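4.2 Fetching pages on a schedule

Once the crawler had a list of sites, the next question was how often to go back to each one. Tutura, our scheduler, keeps a small record of past changes for every page and picks the next visit from that. We tried it on 522 news and notice pages, and we were delighted by how well such a simple rule held up – even on pages that had kept the same layout since 2002.
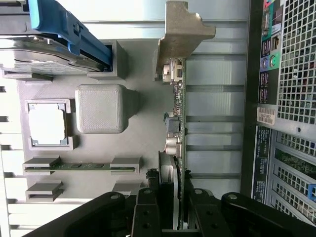
Figure 3. Desktop parts: a hard drive in a blue caddy and a processor in its socket.

4.3 Feeds from pages without feeds

Some 111 of the pages offered no feed at all. For these, Tutura looks for repeated blocks of links and turns each block into an item with a title and a date. Lodhi and Shiferaw checked the results by hand, and only eight pages needed a custom rule – far fewer than we had dared to hope!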